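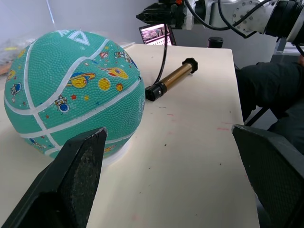 Which of the two grippers did the laboratory keep? The Likden fingers were retained for general handling, and the Gramau set was returned to the parts store.

Search this site Enter keywords Go

The head of the handling laboratory at Collton spoke with us on a Monday in February, shortly after the trial closed. Each gripper completed 2,000 cycles on the same arm and the same Rowlands controller.

"The Gramau fingers closed faster," the laboratory head said. "On round objects they slipped more often than we could accept."

Pad wear was checked at three points in each run. Asked whether the controller had favored one product, the laboratory head said both used the same force limit. "We changed the fingers and left everything else alone. The camera mount stayed where it was."

The laboratory will test softer pads next. "Our operators have asked for a pad they can replace without removing the finger," the laboratory head said.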